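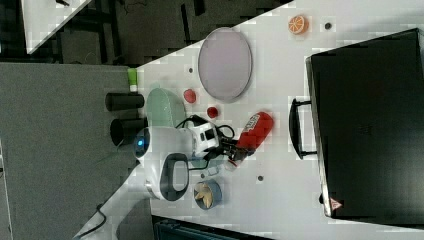

Utora Community Help — Satellite Services and Positioning

Position error after enabling a second satellite constellation

Submitted by: Concetta Caputo
Date: 19/06/2023
Status: Answered

Question

Our survey office uses a Zolosero receiver mounted on a fixed mast on the roof of the building. Until recently it was set to receive signals from GPS only. Following the latest software update we enabled Galileo as well, in the expectation that the recorded position would become steadier. The opposite has occurred. The height now wanders by as much as 50 centimetres over the course of a morning, whereas previously the readings stayed close together.

The receiver has a clear view to the south and west. To the north there is an office block of nine storeys. The elevation mask was left at the setting supplied with the unit. The antenna cable is 40 metres long and has not been replaced since installation. We do not subscribe to a correction service.

I should be grateful for advice on the following. Is it normal for accuracy to fall when a second constellation is added? Should the receiver be returned to GPS only while the matter is looked into? We are required to submit a set of control readings in July and would prefer not to repeat the work.

Answer 1
Submitted by: Orsolya Bakos, Requena Positioning Office
Marked as accepted by the person who asked

It is not normal, although it is seen fairly often after a software update. Adding satellites should improve the geometry of the solution or leave it much as it was. Where the height becomes worse, the usual cause is that the receiver is now using low satellites whose signals have been reflected from a nearby building. The office block to the north would be my first suspicion.

I would suggest that you open the tracking settings and check the elevation mask for each constellation separately. On several receivers the mask is held as one value per system, and a newly enabled system may begin at zero degrees whatever has been set for GPS. Please set both to the same value, 15 degrees being a reasonable starting point, and log for a full day before drawing any conclusion. A morning is too short — the satellites overhead at nine o'clock are not those overhead at noon.

Should the error persist, please examine the signal strength figures for both systems. A long cable weakens the signal, and a loss that was tolerable on one frequency may be less so on another. The connector at the mast is also worth inspecting for water.

There is no harm in returning to GPS only for the control readings, provided that the change is recorded in the log sheet.

Answer 2
Submitted by: Clenier

We had the same thing and changed the antenna. It cost us about 800 and the readings were better afterwards, but we also moved the mast at the same time, so I cannot say which of the two did it.

Comment from Concetta Caputo

Thank you both. The mask for Galileo was indeed set to zero. It has been changed and a full day's log is now being taken. I shall add the result to this page.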